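HOSP 3601: Food Service Operations
Unit 5 Notes: Warewashing and Storage of Clean Ware

Reading for this unit: Chapter 11 of the course text, and the Trasthorpe dining hall case packet. Bring the packet to class.

1. Terms

Cleaning removes food and soil from a surface. Sanitizing lowers the number of germs on a surface that is already clean. The order matters. Sanitizer used on a dirty plate is mostly used up by the soil.

Ware means anything that is washed and used again: plates, cups, flatware, pans, utensils, cutting boards.

Soiled side and clean side refer to the two halves of a dish area. Ware moves in one direction only. A worker who crosses from soiled to clean washes hands first.

2. Manual washing

The three-compartment sink is set up in the same order everywhere: wash, rinse, sanitize. Scrape and presoak come before the first compartment, air drying comes after the third. Sinks and drainboards are cleaned before each use.

Change the wash water when the suds are gone or the water is visibly dirty. Check sanitizer strength with test strips made for that chemical. A chlorine strip tells you nothing about a quat solution. Contact time is on the product label and is not a matter of judgment.

Common errors on last term's practical:
Rinsing again after the sanitizer
Drying with a towel
Stacking bowls while wet
Testing the solution once, at the start of the shift only

3. Machine washing

High-temperature machines sanitize with hot final rinse water. Chemical machines run cooler and inject sanitizer. For either type, read the data plate on the machine and write the gauge readings in the log. The Trasthorpe packet has 19 log entries. Mark the ones that should have led to a service call and be ready to explain your choice.

Load racks so spray reaches every surface. Cups go in upside down. Flatware is washed loose on a flat rack first, then sorted.

4. Storage

Clean ware is stored in a dry place, away from splash and off the floor. Cups and glasses are stored inverted, or covered if they stand upright. Handle cups by the base or handle and flatware by the handle. Keep fingers off rims and food-contact surfaces.

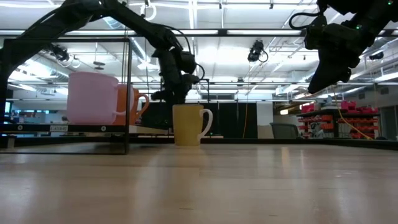
Cup storage is where small operations tend to save money, and the Koyama and Dallex layouts in the packet take different approaches. Koyama keeps cups in the wash racks until service. Dallex unloads them to open shelving near the counter. Open shelving is quick to reach and easy to wipe, but anything on it is exposed to dust and hands. Compare the pink and orange mugs on the dark rail with the pale yellow one on the tabletop: the rail holds ware slightly above the wood, while a mug on the table shares a surface with whatever else gets put down there. Handles turned to the same side, as all three are, let a worker pick up each mug without touching the rim. Shelf labels help new staff return ware to the right spot and should be wiped along with the shelf.

5. Chipped and cracked ware

Discard it. A chip exposes rough material that cannot be cleaned properly, and a crack can open under heat. Keep a breakage sheet by the clean side and enter each piece under its type. The monthly total goes into the replacement order, covered in Unit 6.

Assignment

One page, typed. Using the Ulance Cafe floor plan at the back of the packet, draw the path of a coffee cup from bus tub to shelf. Mark each point where clean and soiled ware could meet and suggest one change for each. Due May 9, 2022, at the start of class.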